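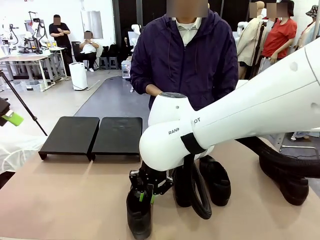

Paper, Paste and Linen: A Talk with Poster Dealer Hugo Langlois

Hugo Langlois has been buying and selling old printed posters for most of his working life. He runs Arnaud, a shop on the second floor of a former bank, and he mails out a price list every November. The list is still printed on paper. He handles travel posters, factory safety notices, classroom charts and a fair amount of military printing, mainly the large instructional sheets that hung in barracks and depots.

We met on a Thursday, before the shop opened. He had a stack of agricultural charts to sort and kept working through them while we spoke.

He did not start with posters. His first job was in a frame shop, where people brought in things they had found in attics and wanted them mounted by the weekend. "I ruined a few," he says. "I was told to dry mount everything, so I did. You heat it, it sticks to the board, and it never comes off again. I think about a shipping line poster I did that way. It would be worth real money now if I had left it alone."

The first poster he bought for himself was a chart of knots, printed for a merchant marine school. He paid 33 dollars and kept it for years. He sold it when the rent went up, and he has not seen another copy.

Most of what comes into the shop arrives folded. Langlois says buyers worry about folds more than they should. Posters printed for use were folded at the plant and mailed that way, and an unfolded copy of certain titles makes him look harder at the paper. Tape bothers him far more. "Old cellophane tape goes brown and the glue moves into the sheet. You can get the tape off. The stain is a different job, and it costs more than most of these posters are worth."

He sends his repair work to Pornon, a two-person paper studio an hour's drive away. They wash sheets, fill losses and back the better ones on linen. A simple backing takes them up to 5 weeks. He does not back everything. Anything on heavy stock he leaves as it is, and he has stopped backing small sheets altogether.

"Collectors used to want linen on everything," he says. "Now half of them ask me for it untouched. They want to see the back. I agree with them, mostly. The back tells you where it hung, who stamped it, what it was stuck to."

The instructional posters are the part of the business he talks about most readily. They were printed in large runs on cheap paper and thrown out when the manual changed. A full set might have run to a dozen sheets or more, numbered in a corner, and sets were split up almost as soon as they left storage. He has put together only one complete set from separate purchases, a first aid series, and the last sheet took him longer to find than all the others combined.

Many of the biggest ones were printed in two halves to fit the press and meant to be pasted together on the wall. He likes to find them still apart. "If they were never joined, they were never hung, and the color is usually very good. I tell the customer to leave them in two pieces and have the framer butt them together with hinges. Some do. Some go home and get the glue out."

I asked how he prices something with no sales record. He looks at size first, then subject, then condition, and then he thinks about who is likely to walk in. Vehicles and aircraft sell quickly. Food storage does not, although he is fond of it. The highest price he has taken for a single training sheet was 2,696 dollars, for a parachute packing chart with the printer's proof marks still in the margin. The buyer was a designer who wanted it for a stairwell.

Fakes are a smaller problem in his field than reprints sold by people who do not know what they have. He checks the dots with a loupe, then the edge of the sheet, then the smell. Modern inkjet copies are easy to spot. Offset reprints made a few decades ago are harder, and he has been caught twice. One of those came in a group lot from the Skanden sale, a warehouse clearance that a lot of dealers remember. He paid 1,733 dollars for the lot and found the reprints when he got it back to the shop and put two sheets side by side. The remaining sheets covered the cost, and he used the bad ones to train the part-time staff.

"Everybody should own one bad one," he says. "Keep it in a drawer and take it out when you are about to buy something. Your hand learns the paper."

He sells online, but not with any enthusiasm. Photographs flatten out creases and make faded red look healthy. His listings give the measurements twice, once for the sheet and once for the image, and they name every pinhole. He says this has cut his returns to almost nothing, though it has also made the listings very dull to read. Shipping is by tube for single sheets under a certain width and flat between boards for everything else. He will not roll anything with old tape on it.

His main reference is the Jerell catalog, a set of ring binders compiled by a retired print shop foreman and photocopied among dealers. It lists printers' codes, the small strings of numbers found along the bottom margin, and matches them to plants and years. It has mistakes in it. Langlois has written his own corrections in pencil and has offered to share them with anyone who turns up at the shop with a copy. So far a couple of people have taken him up on it.

For someone starting out, his advice is modest. Buy a good flat file before buying a second expensive poster. Keep sheets out of basements. Use acid-free folders, and do not stack more than a few sheets in each. Write down what you paid and where it came from, in pencil, on a separate card and never on the poster.

"And look at the dull subjects," he says. "Lubrication charts. How to stack crates. The drawing is often better than on the famous ones, and you can still get them for the price of a dinner."

By then it was nearly ten and there was a customer on the stairs. Langlois put the agricultural charts back in their folder, all but one, a cross-section of a sugar beet with a tear through the title. He wanted to ask the studio about that one before he put a price on it.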